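Last updated: April

I love that Gasmont and Skasham are talking again! Four years of silence over one border crossing was far too long, and the new treaty – all 54 pages of it – puts the Revus bridge back in both countries' hands. Critics say the Senate should wait. For what? Ten rounds of talks got us a good deal, and our allies are ready to sign.
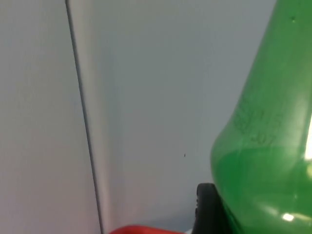 A reader in Morris wrote that the Senate ought to hold out for stronger inspections first. Fair point, but let's ratify and then push hard for them.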